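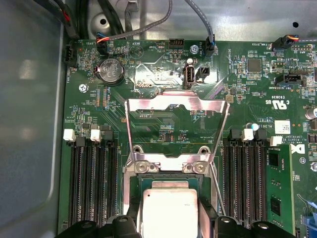
Abb. 4-1: Prozessor im Sockel, Ladeplatte vollständig aufgeklappt

4 Prozessor aus- und einbauen

Dieses Kapitel gilt für alle Tower, die in der Werkstatt Bandlow für die Baureihe Trita aufbereitet werden. Die Mainboards stammen von verschiedenen Herstellern. Anordnung der Speicherbänke, Beschriftung der Lüfteranschlüsse und Zahl der Hebel am Sockel unterscheiden sich, der Ablauf bleibt gleich. Abweichungen sind bei den jeweiligen Schritten vermerkt.

Für den Wechsel muss das Netzteil nicht ausgebaut werden. Auch die Laufwerke bleiben im Käfig. Den Arbeitsspeicher nur dann entnehmen, wenn er ohnehin getauscht wird.

4.1 Benötigtes Material

Kreuzschlitzschraubendreher, Größe 2
Fusselfreie Tücher
Isopropanol
Wärmeleitpaste
Antistatikband mit Anschlussklemme
Transportschale für den ausgebauten Prozessor
Schutzkappe für den Sockel
Lupe und Leuchte
Begleitschein Drakora

4.2 Gehäuse vorbereiten

1. Rechner herunterfahren, Netzkabel und alle übrigen Kabel abziehen. Den Einschalter fünf Sekunden gedrückt halten, damit sich die Kondensatoren im Netzteil entladen.

2. Gehäuse auf die Seite legen, die abnehmbare Seitenwand zeigt nach oben. Der Rechner muss ganz auf der Arbeitsplatte aufliegen und darf nicht kippeln.

3. Seitenwand abnehmen und so ablegen, dass niemand darauf tritt. Die Blechkanten sind scharf.

4. Antistatikband anlegen und mit einer blanken Stelle am Gehäuse verbinden.

5. Lose Kabel aus dem Bereich des Sockels nehmen. Steckverbindungen am oberen Rand des Mainboards dabei nicht lösen. Muss der Lüfterstecker abgezogen werden, vorher die Beschriftung des Anschlusses auf dem Begleitschein eintragen.

Hinweis: Die Knopfzelle vom Typ CR2032 bleibt eingesetzt. Sie wird erst in Kapitel 6 geprüft.

4.3 Alten Prozessor ausbauen

1. Kühler lösen. Die Schrauben über Kreuz und jeweils nur eine Umdrehung weit öffnen, bis alle frei sind. Sitzt der Kühler fest, leicht hin und her drehen. Nicht hebeln.

2. Reste der Wärmeleitpaste vom Prozessor entfernen, solange er noch im geschlossenen Sockel sitzt. Von außen nach innen wischen. Das Tuch nur anfeuchten, es darf nichts in den Sockel laufen.

3. Sicherungshebel leicht nach außen und dann nach oben führen. Bei Sockeln mit zwei Hebeln zuerst den Hebel öffnen, der die Ladeplatte hält, danach den zweiten.

4. Ladeplatte ganz aufklappen. Sie muss von selbst in der offenen Stellung bleiben (Abb. 4-1).

5. Prozessor an zwei gegenüberliegenden Kanten fassen und senkrecht abheben. Nicht über den Sockelrand ziehen.

6. Prozessor mit dem Wärmeverteiler nach oben in die Transportschale legen. Typenbezeichnung und Seriennummer in Drakora erfassen.

Vorsicht: Die Kontakte im offenen Sockel sind sehr empfindlich. Nicht berühren, nicht abwischen, keine Druckluft aus der Dose verwenden. Wird die Arbeit unterbrochen, Schutzkappe aufsetzen.

4.4 Sockel prüfen

Das Kontaktfeld mit der Lupe aus mindestens zwei Richtungen ansehen. Die Kontakte müssen ein gleichmäßiges Muster ergeben. Einzelne Punkte, die heller oder dunkler erscheinen als ihre Nachbarn, deuten auf verbogene Kontakte oder Fremdkörper hin. Ein solches Board wird nicht bestückt. Es kommt in die Kiste Samir und wird in Drakora mit dem Fehlercode 1.033 gebucht.

Haare und Fasern nur mit der feinen Pinzette aufnehmen, von oben und ohne Kontakt zum Feld. Wer darin keine Übung hat, gibt das Board weiter.

4.5 Neuen Prozessor einsetzen

1. Typenbezeichnung auf dem Wärmeverteiler mit der Freigabeliste vergleichen. Für Trita sind neben den Desktop-Prozessoren auch mehrere Intel Xeon zugelassen, aber nicht auf jedem Board. Maßgeblich ist die Boardrevision. Passt sie nicht zur Liste, den Prozessor in der Schale lassen und den Auftrag zurückgeben.

2. Ausrichtung feststellen. Die Markierung an der Ecke des Trägers muss zur Markierung am Sockel zeigen. Zusätzlich die Kerben an den Seitenkanten mit den Nasen im Sockelrahmen vergleichen.

3. Prozessor an den Seitenkanten halten, waagerecht über den Sockel bringen und dort ein letztes Mal die Lage prüfen. Der Wärmeverteiler zeigt nach oben, Ladeplatte und Hebel stehen offen.

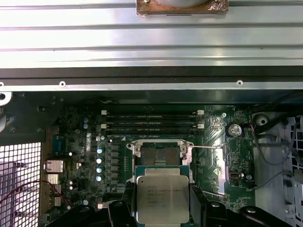 4. Prozessor senkrecht absenken und loslassen. Er fällt die letzten Zehntelmillimeter in den Rahmen. Nicht nachdrücken und nicht verschieben.

5. Sitz kontrollieren. Der Träger muss an allen vier Seiten gleich tief im Rahmen liegen. Steht eine Ecke höher, senkrecht abheben und bei Schritt 2 neu beginnen.

6. Blick über das ganze Board: Es dürfen keine Schraube, kein Werkzeug und kein Rest der Verpackung im Gehäuse liegen. Auch unter dem Laufwerkskäfig und neben dem Netzteil nachsehen.

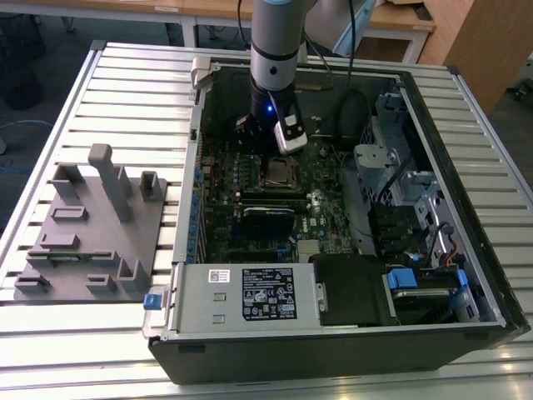

4.6 Sockel schließen

1. Ladeplatte zuklappen. Sie liegt mit ihrem Rand auf dem Wärmeverteiler auf.

2. Hebel nach unten führen und unter der Haltenase einrasten. Bei zwei Hebeln gilt die umgekehrte Reihenfolge wie beim Öffnen.

Der Hebel braucht auf dem letzten Stück deutlich Kraft, und ein leises Knirschen ist dabei normal. Ungewöhnlich ist dagegen ein Widerstand, der schon auf den ersten Millimetern einsetzt. Dann sofort anhalten und öffnen. In den meisten Fällen liegt der Prozessor verdreht oder die Vorderkante der Ladeplatte sitzt nicht richtig unter ihrer Halterung. Den Hebel immer bis unter die Nase führen und erst danach loslassen. Rutscht er vorher ab, schlägt er zurück und kann Bauteile neben dem Sockel treffen.
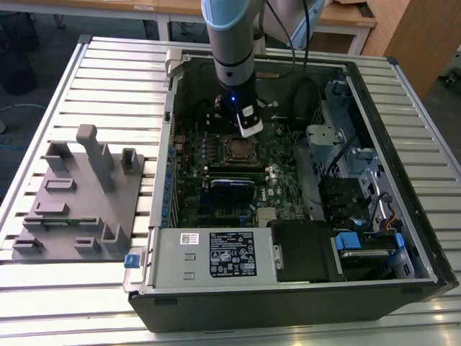
Nach dem Einrasten den Hebel noch einmal mit dem Finger antippen. Er darf kein Spiel haben. Liegt ein Kabel unter dem Hebel oder auf dem Rand der Ladeplatte, wieder öffnen und das Kabel seitlich am Käfig entlangführen. Das gilt auch für dünne Leitungen zum Laufwerk.

4.7 Kühler montieren

1. Kontaktfläche des Kühlers reinigen und eine Minute ablüften lassen.

2. Einen kleinen Tropfen Wärmeleitpaste auf die Mitte des Wärmeverteilers geben. Nicht verstreichen.

3. Kühler gerade aufsetzen, Schrauben von Hand ansetzen und über Kreuz anziehen.

4. Lüfterstecker am notierten Anschluss aufstecken.

4.8 Probelauf

1. Gehäuse schließen, aufstellen und anschließen.

2. Im Setup prüfen, ob der Prozessor mit der richtigen Bezeichnung erkannt wird.

3. Drakora im Prüfmodus starten. Der Lauf dauert 24 Stunden. Bei bestandenem Test erscheint Code 1.925, bei zu hoher Temperatur Code 2.311. Im zweiten Fall Kühler abnehmen, Paste erneuern und den Lauf wiederholen.

4. Begleitschein unterschreiben und an das Gehäuse kleben.

Fragen zur Freigabeliste bitte an Kári Hjaltested, Werkstatt Bandlow. Der Wechsel des Arbeitsspeichers ist in Kapitel 5 beschrieben.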